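Why Do We Hang Things Up to Dry?
Denau Children's Learning Pages
Household Science, Page 47

Every home has cloth in it. Towels, shirts, sheets and washcloths are all made from threads, and threads are made from even smaller strands called fibers. When cloth is washed, water moves into the tiny spaces between the fibers. Before the cloth can be used or put away, that water has to leave.

Where does the water go?

The water goes into the air. It changes from a liquid into a gas called water vapor, which is too small to see. Scientists call this change evaporation. It is the same change that makes a puddle shrink after the rain.

Evaporation happens at the surface of the cloth, where the threads meet the air. A towel that is spread out has a large surface touching the air. A towel rolled into a ball has most of its surface hidden inside.

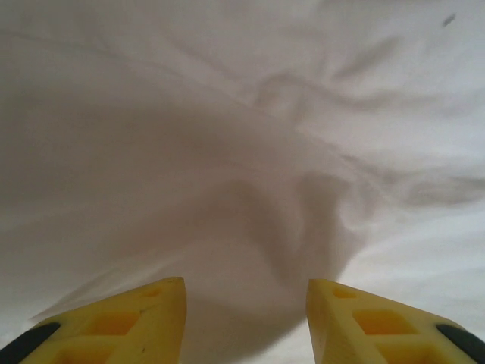 Folds matter for the same reason. Deep inside a fold, two layers of cloth press together and the air between them hardly moves. That part stays damp longer than the rest. If you feel a towel the morning after a bath, the folds are often the last places to dry.

Why is a bathroom a slow place to dry things?

Air can hold only so much water vapor. After a hot shower, the air in a bathroom already holds a great deal, and water leaves the cloth slowly. Opening a window or turning on the fan lets drier air come in.

Many bathroom walls are covered with tiles. Glazed tiles have a hard, smooth coating that does not soak up water, so drops stay on the outside and can be wiped away. The thin lines between tiles are filled with a material called grout.

Hooks, pegs and bars hold cloth away from the floor. A hook takes up little space, but it gathers the cloth into a bunch at the top. A bar takes up more space and lets the cloth hang flat. Baskets with holes in their sides are also helpful in a bathroom, as water can drain out and air can pass through. 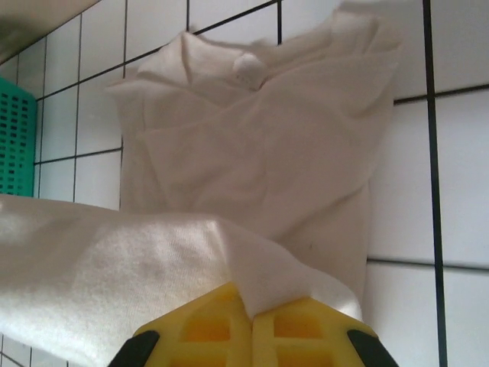 Try it at home

Ask an adult before you begin. You will need two washcloths of the same size.

1. Wet both washcloths and squeeze them out well.
2. Hang one flat over a bar or the back of a plastic chair.
3. Crumple the other and leave it on a plate nearby.
4. Feel both cloths after 4 hours. Write down what you notice.
5. Hang up the crumpled cloth when you have finished.

Words to know

Evaporation: the change from a liquid to a gas.
Fiber: a very thin strand used to make thread.
Grout: the material that fills the lines between tiles.
Water vapor: water in the form of a gas.

Page reviewed March 2025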